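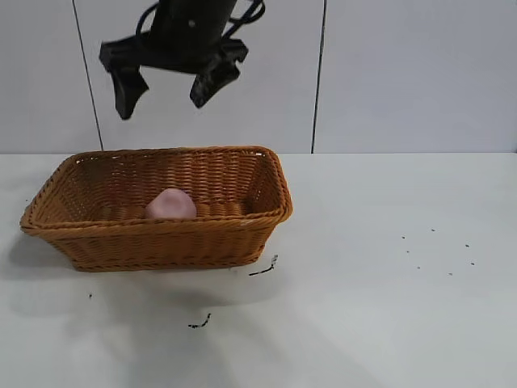

Betska Campus News | Department of Mechanical and Controls Engineering

Teaching a robot arm by hand still takes plenty of hands

The department has spent part of this term steering a robot arm through small table jobs by remote control, in the hope that the arm will later do them without anyone at the controls. The current job involves a wicker basket and a small pink object, round and pale, on a white table. It is about as plain a chore as you could pick.

The setup is called Jatgate, and it came to the department with large claims. Luangrath, the company that supplies it, told staff in a talk here that a new task could be shown to an arm in a single afternoon by a person with no training in programming. The second half of that seems fair. Students who had never written a line of robot code were moving the arm within minutes. The first half is harder to accept after watching a few sessions.

Nattawut Klinhom runs the trials and does not oversell them. An operator holds a hand controller, the arm copies the motion, and everything is recorded along with the pictures from the cameras. Each full run through the task is one demonstration. The group recorded 56 of them for the basket job and threw out 15, mostly for pauses in the middle or for a grip that the operator had to try twice.

"People think the recording is the work," Klinhom said. "The work is deciding which recordings you would want copied."

That leaves a question the company's talk skipped over. If a person has to sit down afterward and judge every run, the afternoon gets long. Klinhom put the sorting at up to 3 hours for this one job, and he did it by himself. A second person might well have kept runs that he dropped. There is no written rule for what a good demonstration looks like, and the students who drove the arm did not all agree when asked. 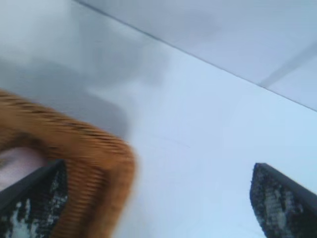 BETSKA, September 29, 2018

Seen from the wrist, between the two speckled finger pads, the job looks a good deal less tidy. Anything orange and ribbed smears into streaks while the arm and the table shift against each other, and the pale surface beyond offers very little to go by. Klinhom's group feeds the wrist view and the outside view to the learning software together. Whether the software gets much out of a blurred close-up is something they have not tested yet. He would like to drop one of the cameras for a week and compare, but the time on the arm is booked.

There is also the matter of what counts as learned. In the supplier's talk, an arm trained on the same kind of demonstrations repeated its task without a slip. Asked by a student whether the objects had been moved between runs, the speaker said they had been "within reason" and went on to the next slide. The department plans to move its basket well out of place before each test and to publish the failures with the successes. That would be more than most people selling these systems have done.

Remote control has its own trouble. The operator gets no sense of touch through the controller, so a soft grip and a hard one feel the same in the hand. Several students said they went slower than they would with their own fingers, and slow habits are recorded along with everything else. An older method, in which a person takes hold of the arm and guides it directly, gives some of that feel back, but it puts the person's hands and sleeves into the camera view. The group tried it briefly last year under a project called Eltance and went back to the controller.

None of this makes the work pointless. As a way to let students see how much of a simple motion they never think about, it has been popular, and 18 of them have signed up for the next round. As a way to save labor, the case has yet to be made in this building.

First tests without an operator are set for October. Students who want to watch should write to the department office ahead of time, as the room is small.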